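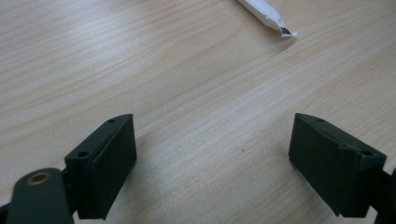
August, 19:00. Table clearing, second evening, with Dewanti.

Small rubbish is still the hard part. Cups are fine now, but thin paper lying flat on the wood is another matter – the fingers close over it and come up with nothing. Baldur thinks softer pads will help. I would first try a slower approach, 2 mm lower.

Is it ready for a real kitchen? I would say no. My mother clears a table faster with one hand.

To do: ask Mahnaz for the 200 grasp logs.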